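Tape day at the Orkley workshop

Two arms, one bench and a pile of craft supplies! Sem Coppens and I have been building this in our shared shop since September, and lately we're all about tape.

One fingertip goes inside the ring, the other stays outside.
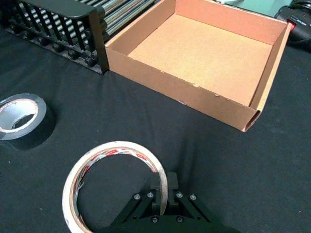
Why start with tape?
It's cheap, and every roll asks for a slightly different grip.

Over the rack

My favorite angle on the right arm (love that blue ring light).
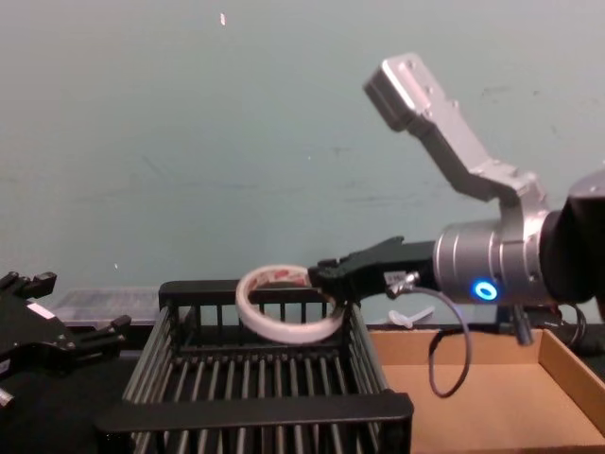 Both arms at the bench

One roll in the rack, and the gray duct tape still out front. Sem wants to try 15 rolls next! 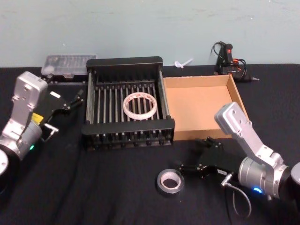 Say hi

Questions about the build? Leave us a comment.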